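From: Grulier Lane
To: Plultville Household Swap list
Date: 2021-12-20
Subject: Re: [plultville-swap] long tubes and poles, where do you keep them

> We moved into the Zillville building in June and the hall closet is
> still a mess. The shelves are fine. The trouble is the long stuff: a
> curtain rod, two mailing tubes, a tripod, the pole for the window
> blinds. They slide down whenever the door opens. Has anyone found a
> rack that works in a closet only 23 inches deep?

I had the same closet in the Villanueva building and went through two racks before I quit buying them. The wall kind with spring clips holds a broom handle well enough, but anything thicker pops out, and mailing tubes get dented.

What I use now is a tall bin with a flat bottom, set in the back corner. Mine is 13 inches across. Put the heavy things in first and lean them toward the wall, then fill in with the tubes. If the bin wants to tip, put a brick or a bag of sand in the bottom. I cut a piece of cardboard with holes in it and set it about a third of the way up so the poles stay apart – the tripod used to get tangled with everything else.

Anything with a cap or a knob on one end goes in with that end up. You can tell what it is without pulling it out, and the knob gives you something to grab. For plain tubes I write on a strip of tape near the top.

The curtain rod I would keep out of the bin if it is over 8 feet. Mine went on two hooks above the closet door, on the inside. 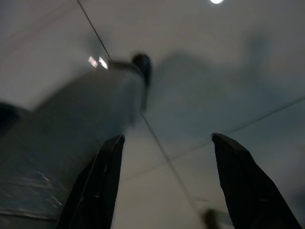
Long grey piece, dark knob at the upper end.

I have almost 8 feet of leftover shelf liner if you want some for the bottom of the bin. It keeps the poles from skating around. I can leave it in the Zillville lobby any evening except Thursday.

Also, to whoever asked last week about the folding step stool, it is still available. One rubber foot is missing.

Grulier Lane

--
plultville-swap mailing list
To leave the list, send a blank message with "unsubscribe" in the subject line.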